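Good Practice for Hand-Held Gripper Work in Private Homes
Speaker notes, Wednesday session, 11/26/25
Speaker: Qiuyue Peng, Kasten
Session chair: Remo Fiore

Slide 1. Opening

Thank the chair and the Carnberg hosts. State the subject of the talk: the house rules that Kasten applies when operators record household tasks with hand-held grippers, and what we have changed in them since the first edition. Remind the audience that the written rules are in the handout and that page numbers will be given as we go.

Slide 2. Scope

The rules cover 24 homes in the Plurnwood district. They cover bedrooms, kitchens and living rooms. They do not cover bathrooms, and they do not cover any room in which a child is present. Work in shops and care homes falls under a separate text, for which Fahad Bugti is responsible. Refer questions on that text to him after the session.

Slide 3. Consent

Read the first rule aloud: "No recording begins until every adult resident has signed for the room in question." Stress the words "for the room in question." The first edition asked for one signature per home. Residents told us they had agreed to the kitchen and had not thought about the bedroom. The form now lists rooms one by one, and a room left blank is a refusal.

A resident may withdraw at any time, including after the visit. We then remove the recordings of that room. Last November we held 2229 recordings, of which 190 were removed at a resident's request. Pause here. Expect a question on cost. The answer is that the cost was accepted when the rule was written.

Slide 4. Before the visit

The operator sends the resident a one-page notice. It asks that letters, medicine labels, bank cards and family photographs be put away. It does not ask for the room to be tidied. Aurélien Brunet argued for this wording and the working group agreed with him. A room made ready for guests teaches very little about folding, sorting or making a bed on an ordinary day.

Slide 5. Checks on the equipment

Four checks, page 6 of the handout:
Fingertip pads clean and firmly seated.
Joints move freely, with no play in the pins.
Cables secured and clear of the operator's feet.
Clock on the left and right units in agreement.

Pads are wiped before each home and again before any task with bedding or clothing. The log sheet has a box for each wipe. Mention the Flotamberg review, which found 323 log sheets with the second box left empty. The sheet has been redrawn so that the two boxes no longer sit side by side.

Slide 6. Conduct in bedrooms

Bedrooms have their own section, page 9. Operators handle only the items named on the task sheet. For bed and clothing tasks these are normally sheets, pillows and garments.
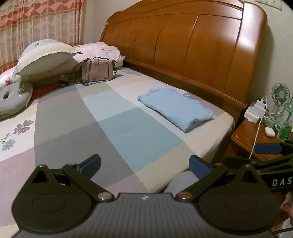
Personal items outside the task stay where the resident left them. Bags are not opened. Phones, earbuds and chargers are not moved, and nothing is unplugged without asking. Where an item blocks the task, the operator stops and asks the resident to move it. If the resident is out of the room, the operator waits.

Two points on garments. Underwear and nightclothes are excluded unless the resident has ticked the line for them. Folded clothes are to be left folded at the end of the visit — this was the most frequent complaint under the first edition.

Slide 7. After the visit

The operator and the resident walk through each room together and both sign. Damage of any kind is entered on the spot, however small. Recordings are screened within the week for names, faces and addresses. Mingxuan Xiao leads the screening and will take technical questions.

Slide 8. Open matters

Say plainly that two matters are not settled. The first is rented homes, where the landlord's property and the tenant's privacy are both involved. The second is the length of time for which recordings are kept. Drafts on both are open for comment.

Leave the contact slide up. Hand back to Remo Fiore for questions.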